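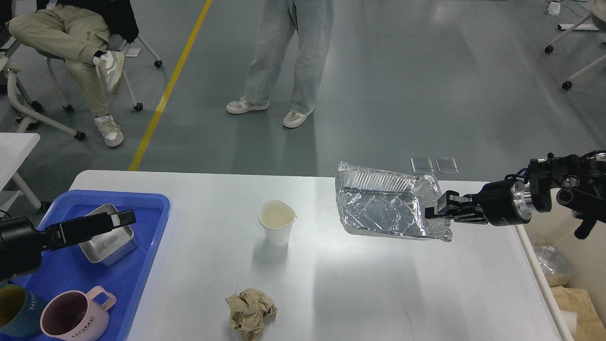 Platcombe robotics club clears the table

Students in the Platcombe robotics club are spending this term on a chore most of them avoid at home: clearing up after a meal.

The project, called Bromora, uses two robot arms at a small white table. Students practice having the grippers handle mugs, paper cups, trays and foil containers, and they keep a record of each run. The club has logged 215 runs so far and wants to reach 500 by April.

Foil has been the hardest material, said club leader Rafsan Thambiah.

"It bends as soon as you touch it," he said. "A mug stays the same shape all day. With foil you get a different object every time you pick it up."

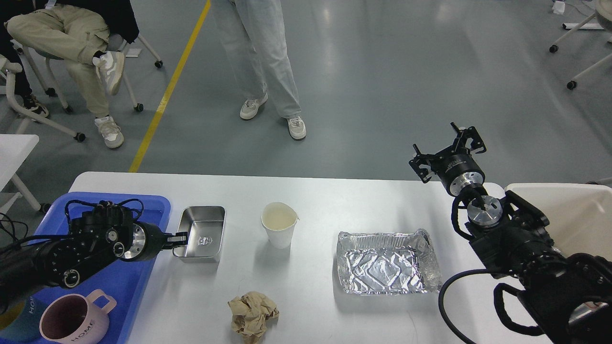 One of the arms holds a steel tray by its rim during work on the Bromora project.

Members work in pairs and swap jobs partway through each session. New members start with the steel tray and move on to foil after a few weeks.

The club plans to enter Bromora in the Grostard student contest, where teams get a table they have not seen before. Last year's contest drew over 200 students. Club sessions start at 4 p.m. and are open to students in all grades.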